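Why Do Smudges Stick Around?

I have a question for you. When did you last wipe your hand on something you weren't supposed to? (I did it this morning, so no judging.)

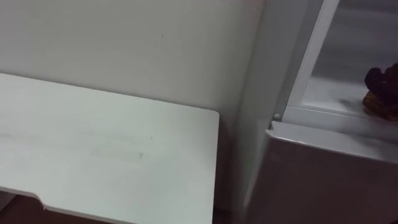 Streaks and smudges show up easily on a pale surface.

Let's start with your fingers. Your skin makes a tiny bit of sweat all day long, even when you're sitting still reading this. It also carries oil, which mostly gets onto your fingertips when you touch your face or your hair. Press your finger on a window and some of that mix stays on the glass. Hello, fingerprint!

Now dust comes along. Dust is a jumble of little things: bits of fluff from your socks, grains of soil, pollen, flakes of skin. Yes, skin. Sorry! Dust lands everywhere, but it loves to stick to oil. So a smudge you couldn't see at breakfast can turn gray after a week or two.

Scuffs are different. A scuff happens when two things rub together and one leaves a bit of itself behind — think of a black shoe sole on a gym floor. My old school in Durville had 18 classrooms and I think I left a scuff in every single one.

So why does soap help? Water and oil don't like to mix. Soap is made of teeny parts with two ends. One end grabs water and the other end grabs oil, so when you rinse, the oil gets pulled away too.

Try it at home! Rub a drop of cooking oil on a plate and run cold water over it. See how the water rolls off in beads? Now add dish soap and rub again.

Pencil marks need something else. Pencil "lead" is really graphite mixed with clay, and an eraser picks it up in those crumbly little rolls. Next time I'll tell you about ink, which is a lot more stubborn.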